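The Gripper That Needs a Bed
How one small workshop keeps its hand-held grippers closing straight
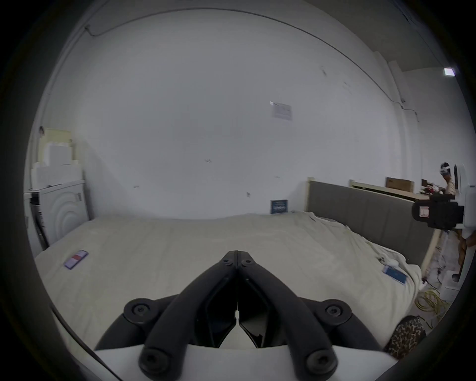
The black fingers of a hand-held gripper over the practice bed, with two cards on the sheet.

In the old part of Pornura, behind a shop that sells floor tiles, there is a room which looks like a place where somebody has moved in and did not finish unpacking. This room belongs to Flesetti, a small firm that builds and services hand-held grippers. A person carries the gripper, squeezes, and picks up household things with it, and the recordings are later used for teaching robot arms the same movements. I went there in October to learn about the part of the work which is rarely written about, the maintenance.

The grippers are simple machines at first look. Each has two fingers made from black segments, and the segments turn on pivots. The fingers meet in a point. When the machine is new, this point closes so evenly that it can lift a single card from a cloth. After some weeks of use it does not close so evenly anymore, and then the card slides out, or one finger arrives before the other and pushes the card away.

For this reason the mechanics at Flesetti do most of their checking on a bed and not on a workbench. A hard table forgives too much, they told me. The fingertips come down, the table stops them, and both fingers are brought to the same height by force. A mattress gives way. If one finger is a little longer or a little looser, it sinks deeper into the sheet and pulls a fold with it, and the person who holds the gripper feels this in the wrist.

The service follows a card which was written by Brekke, the company that makes the joints. It asks for inspection after every 964 hours of work. Flesetti does not wait so long. Their own rule is a short check each morning, and a full one when a gripper has made 3834 closings, a number that was chosen after a bad spring when three units came back with worn pivots.

The full check takes 30 minutes if nothing is wrong. First the fingers are opened and closed slowly by hand, without any load, and the mechanic listens. A dry pivot makes a small click near the end of the travel. Then the hex screws in the round hubs are tested with a key. They should not move. If a screw does move, it is taken out completely, cleaned of old thread glue, and put back with fresh glue. Only tightening it is forbidden in this workshop, and I heard this rule from two different people before lunch.

After the screws comes the gap. With the fingers closed, a strip of thin paper is pulled between the tips, and it should drag with the same resistance from the left and from the right. I tried it myself with a gripper that was waiting for repair, and the difference was easy to feel. The cause was one pivot pin that had become a little oval. The new pin costs less than a coffee, but to reach it one must remove the hub on that side, and the hub does not like to go back exactly where it was. Here the mechanics use a small jig from Gongate, a block with a groove for each finger, and they let the glue set overnight while the gripper is clamped in it.

Last is the bed. The sheet is left with its creases, and cards are put down at different angles. The mechanic picks them up from the flat part, and afterwards from near the edge, where the cloth bunches and the fingers have more chances to catch it. Should the gripper take cloth together with the card, it goes back to the jig.

I asked what fails most often. The answer was sweat. It comes down from the hand, gets into the lower hubs and leaves salt there, and in summer they open these hubs twice as often as the upper ones. They tried a rubber seal last year, but it made the squeeze heavier and the operators complained already on the first afternoon. Now they are testing a felt ring, and it must be changed every week.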